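About Vevel

Vevel tests household and light shop-floor robots for people who are thinking of paying for one. We don't build them, we don't sell them, and we don't take a cut from anyone who does. If you came here looking for a machine that will do your dishes, you should probably keep doing your dishes for now.

What we do

A client sends us a chore. It might be a retirement residence that wants towels folded, a bakery that wants trays racked, or a cleaning contractor who has seen a very good video and wants to know if he should be worried. We write the chore down in plain words, set it up, and run whatever machine or software the client has been offered. Then we send back a report that says how often the job got done, how long it took, and how much a person had to help.

That last number is the one sellers like least. A robot that wipes a counter by itself is useful. A robot that wipes a counter while someone stands beside it moving the kettle is a second job for that someone. You would be surprised how many brochures leave the someone out.

How we got here

We started as the back half of a small appliance repair business in Purnmont. Customers kept bringing in robot vacuums with hair wound around the axles and asking which model didn't do that. We had opinions, so we began keeping notes, and after a while the notes were in more demand than the repairs. The repair counter closed one December and the testing work has paid the rent since.

That background still shows. We think about hinges, crumbs, cords, and what a thing is like to clean after six months. We are less moved by a walking demonstration on a stage.

What we think so far

Machines are good at chores that have been turned into something other than chores. A dishwasher doesn't wash dishes the way you do; it is a box that sprays hot water, and you load it. A robot vacuum works well on a floor somebody has already picked up. On the shop floor, a machine that moves the same carton from the same spot to the same pallet can run all night, and we've recommended a few of those without much argument.

Trouble starts when the machine is expected to cope with the room as it is. Our longest-running test is a plain one: clear a kitchen table after breakfast and put everything where it belongs. We call it Drindura, after the street the first test kitchen was on. It has 19 items, none of them exotic, and a person who has never seen the kitchen before can manage it in a few minutes with one or two questions about the cupboards.

We have put 9 systems through Drindura. None has finished it without help. The best one got a fair way along and then spent a long time trying to pick up a teaspoon that was lying flat. We ran that system 100 times on just the mug, the easiest thing on the table, and it put the mug in the cupboard 87 times. The seller was pleased with that figure and asked to use it. We said yes, as long as he also printed what became of the other mugs. He hasn't been back in touch.

You may think 87 is a decent score. Try it on your own mugs for a week and see.

About simulation

A lot of the work we are asked to look at now happens inside a computer before any real arm moves. The software practises in a made-up room, thousands of times over, and nobody's crockery gets broken. We use simulation too. It's cheap, it lets us change the layout in an afternoon, and it catches the silly faults early: an arm that reaches through a wall, or a program that has learned to score well by doing nothing at all.

What it doesn't do is settle the question. Rooms in a simulator are tidy and bare. Surfaces are flat colours, the light behaves, and a plant is there for show and never drops a leaf in the sink. Friction is a number somebody typed in. We have seen software do beautifully in that sort of room and then fail in a real kitchen over a damp tea towel. So we ask for both sets of results, and our reports keep them on separate pages. A simulated pass is marked as a simulated pass. If a client's board wants the two added together, they can add them up themselves.

We also ask to see the dull parts. Sellers tend to send the stretch where the arm is gripping something. We want the rest of it too, the waiting, the drifting, the views where the work is going on somewhere out of sight and all you have to go by is a shadow on the counter. Most of a chore is made of that.

Shop floors

Our other regular piece of work is with Rivadeneira, a packing and light assembly shop a short drive from us. They let us run trials on a real line during slow shifts, and in return they get first look at the results. Their staff are our toughest judges. They've watched several machines arrive with a ribbon on and leave under a tarp.

Sorting mixed returns is the chore they would most like to hand over, and so far it is also the one that goes worst. Bags slump, tape sticks, and labels end up on the inside of a fold. The present setup has people doing the sorting and a conveyor doing the carrying, and we see no reason to recommend otherwise this year.

Who pays us

The people who want the answer pay us. We take no advertising and no gifts of equipment. When a seller lends us a machine it goes back when the test is over, in the box it came in if the box survived. If we have done paid work for a company in the past, the first page of the report says so.

We charge a flat fee per chore, agreed before we start. It's the same fee whether the machine passes or not.

What we won't do

We won't predict when a general household robot will be on sale. We're asked this more than anything else, usually by reporters, and our guess is worth no more than yours. People have been promised one within a few years for as long as any of us have been alive.

We won't test machines that lift or bathe people. It's important work and it needs medical supervision that we don't have.

We won't edit a report after a seller has complained about the tone, though we will fix a mistake in it the same day.

Could we be wrong?

Yes, and we would like to be. Most of us have laundry at home. Each time a new system comes in we set the table again, 19 items, teaspoon included, and if one of them ever clears it we'll put the full record on this site, boring bits and all. Earlier results stay up even when the machine has since been improved, with the date of the test beside them, so that you can see what was claimed at the time.

Page last changed 24 May 2019. To send us a chore, use the contact form and describe the job in the words you'd use with a new employee. Please include the size of the room and whether there are pets.
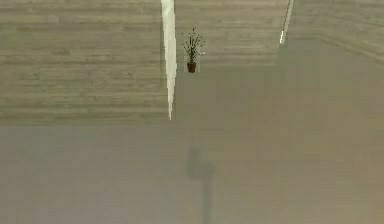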